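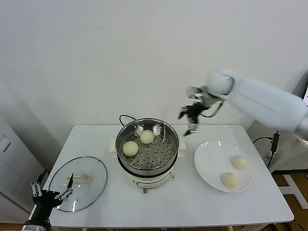 May 20, 2018 - shed notebook, Durulthorpe

4 min read

Right, forks. I've been putting off writing this up all week and if I don't do it now I'll forget which clicker setting was which, so here goes.

The Clollisus is back on its wheels after the full fork service. When Wagner dropped it off he said the front "felt like a pogo stick with a hangover", and after one lap of the paddock I knew what he meant. It dived hard on the brakes, came back up too fast, then pattered all the way to the apex. He'd been blaming the tyre. I blamed the oil, and I was half right (I'll take half).

Drained both legs into separate jugs. The left was grey and smelled terrible, the right was only a bit tired. The left seal had been weeping for ages by the look of the muck under the dust wiper, and the level in that leg was way down. So he's been riding with two different air gaps and wondering why it won't hold a line! Both bushes on the left were through to the bronze in a patch on the front face. The right ones I probably could have reused but I didn't, they're cheap and I hate doing a job twice.

Stanchions checked on the vee blocks. Right one true, left one has the tiniest runout, well inside what I'd accept for a road and track-day bike. One stone chip above the travel line, dressed it with the fine stone and left it alone.

Sihan, if you're reading this: the cartridge holding tool is NOT in the drawer with the pin spanners. I spent most of Thursday's lunch looking for it. It was on the windowsill behind the Pimentel's airbox. I've hung it on the board now, second hook, please can it live there.

Refilled with the usual 5 weight. Air gap set at 161 mm, springs out, legs fully collapsed, measured after bleeding and after leaving them to stand overnight. I did the left one twice as I'd got a bubble in it the first time and the damping went soft for the last bit of the stroke. Pump it slowly, then go and do something else, then pump it again. I always rush that part.

Settings as it left the stand:

Compression: 9 clicks out from full hard
Rebound: 11 out (Wagner had it at 20-something, no wonder)
Preload: 3 turns in
Static sag: okay
Rider sag: 40 mm with Wagner in full leathers, Elaine holding the bike and me on the tape

I'd like a touch less rider sag for track work, but he rides it to work as well and he's already complained about his wrists. We'll see what he says after a proper day out.

Took it up the back road for a shakedown this morning. Much, much better. It settles on the brakes and stays there, and I could let the lever go gradually into the left-hander by the silos without the front popping up and running wide. There's still a bit of chatter over the patched bitumen on the way home. Could be compression, could be the head bearings, which I haven't touched. I did feel the faintest notch at dead centre with the front up, so I've put bearings on the list for September when he's not riding so much. Daiane had a go after me and reckons she can't feel any notch at all, but she also rode the Runo for a whole summer with a loose axle nut, so I'm going with my own hands on this one.

Recheck pinch bolts and look for weeping at 800 km. I've written it on tape on the inside of the seat as well, Wagner never reads anything else.

Other bits. Till wants his carbs back and they're not ready, the pilot jets are still blocked solid and I've only got one that's come clear. They've gone back in the ultrasonic. If he rings, tell him next week and be vague about it. The big compressor is tripping again on start-up, so use the little one for now and don't run the blasting cabinet off it. We're also nearly out of fork oil, one bottle left and it's already open, and the 43 mm seal driver has a crack starting on one half. It'll do another set or two with a hose clamp around it, but I've asked Elaine to add a new one to the order.

Next up, pull the shock off the Pimentel and see if that linkage has ever seen grease.

Print this page | E-mail this entry

This site uses cookies to remember your preferences. By continuing to browse you accept our use of cookies. OK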